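Sorting blocks: what our robotics club did this summer
Speaker notes, Clunine Library evening talk
Monday, August 3, 2026

Slide 1. Title

Wait for people to sit down. Say who we are: the robotics club at Cruickshank, ages 14 to 18, meeting on the second floor over the summer break. Questions at the end, but stop me if a word makes no sense.

Slide 2. The task

Put colored cubes into a basket. That is the whole job. A small child does it without thinking, and we spent all of July on it.

Every team entering the Skirkura challenge gets the same rules. The arm starts out of the way. The cubes go down wherever the judge wants them. No one touches the controls after the start signal.

Slide 3. The team

4 students on code, the rest on building, testing and writing things down. People swapped jobs every week. Some didn't like that at first. Mention that the log was the job everyone tried to skip -- and the one we needed most by the end.

Slide 4. How it learns

Keep this short. We did not write a rule for each cube. A student moves the arm by hand controls, picks up a cube, drops it in the basket, and the computer records the motion and the camera view. Do that many times and the program starts to copy what it was shown.

We recorded 434 runs. If someone asks, that comes to 3,851 lines in the log, counting the comments and the complaints.

Slide 5. What went wrong

First problem: we always started with the cubes in a neat row. The arm got good at neat rows. Move one cube toward the back of the table and it reached for the spot where the cube used to be.

Second problem: light. The blinds were open in the morning and closed in the afternoon. Shadows moved, and so did the mistakes. We now close the blinds every time and write it on the sheet.

Third problem: the basket got bumped. It is light and it slides. We tried tape, then gave up on tape and recorded runs with the basket in different places.

(Pause here. Someone usually asks about the tape. It left marks.)

Slide 6. Changing the setup

After the second week we made a new rule. Before each run, someone who is not driving the arm sets out the cubes. Spread them out, some near, some far, and don't line them up with the basket.
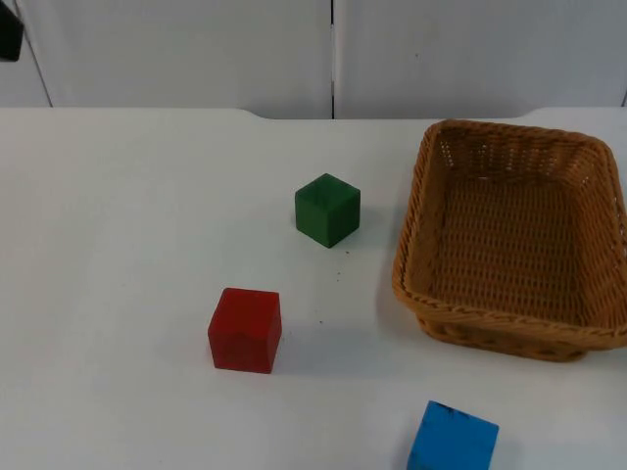

The driver then has to deal with whatever is there. This was slower and people grumbled, but the difference showed up within days. Our test sheet has 100 starts on it, all drawn by hand before we trained anything, and we use the same sheet each time so we can compare one week with the next.

Slide 7. What's next

The Urkine round is in the fall. They add a time limit. Right now the arm waits too long above each cube before it closes -- we have two ideas for that and have tested neither.

We also need a second set of cubes and a place to store the table.

Slide 8. Questions

Leave this one up. Sign-up sheet is by the door, no experience needed. Repeat each question into the microphone so the back rows can hear it.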